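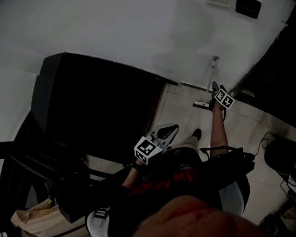 Equipment Planning Report – Hand-Held Gripper Kit
Tarkent Robotics Course, 29 January 2023

1. What I had to plan for

My part of the project was the shopping list, and I figured it would take an afternoon (ha!). We work with two hand-held grippers, one per hand, each with its own black-and-white marker cube, so nearly everything on my list came in pairs. Then there's the stuff I forgot in my first draft – the shoulder strap, and cables, so many cables! I'd put down one line for "wiring" and had to split it into 3.

2. Picking a supplier

I got quotes from Kesmont and Serketo. Kesmont wanted $351 for the spare parts bundle, and Serketo came in $30 lower but charged extra for shipping. I went with Kesmont. I also set aside $100 for printing and replacing markers, and my teammates thought that was way too much. The little folded one on top of the gray housing is tiny, and I'd still rather have a stack of spares in the drawer.

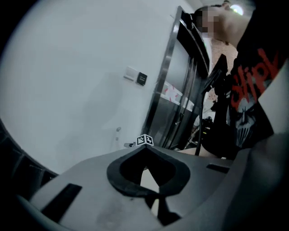 3. What's left to buy

Longer cables are first on the list, then a second strap so two people can train at once. The strap can wait until May, when the next part of our budget opens up – I've already saved the quote.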